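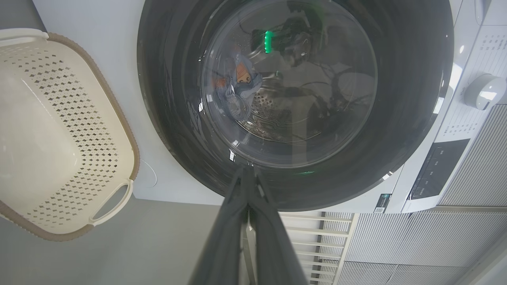 A piece of clothing in the washing machine, seen through the round glass door.

Why does every episode end just when it gets good?

You know the feeling. The evil aunt opens the letter. Her eyes go huge. The music goes DUM DUM DUM. Then come the names of everyone who made the show, and you're left yelling at a television, which has never once yelled back.

That kind of ending is called a cliffhanger. The idea is that a hero is left dangling from a cliff, and you have to come back tomorrow to see if anyone has brought a rope.

Soap operas love cliffhangers. They got their name long ago, when daily stories on the radio were often paid for by companies that sold soap. The "opera" part was a bit of a joke. There was very little singing and an awful lot of crying.

A daily soap needs a huge pile of story. Nuria Lemma wrote for one called Grendetden, which ran for 923 episodes. In that time the same wedding was stopped 2 times, and the groom's twin turned up in October with a mustache and a grudge.

"We wrote the last line first," she says. "Then we worked out how everybody got into that mess."

Try it yourself. Write a story that's 50 words long and stop right before the answer. Who is at the door? What's in the box? Why is Grandpa wearing a cape?

Read it out loud to your family, close the notebook, and go to bed. They'll be furious. You are now a television writer.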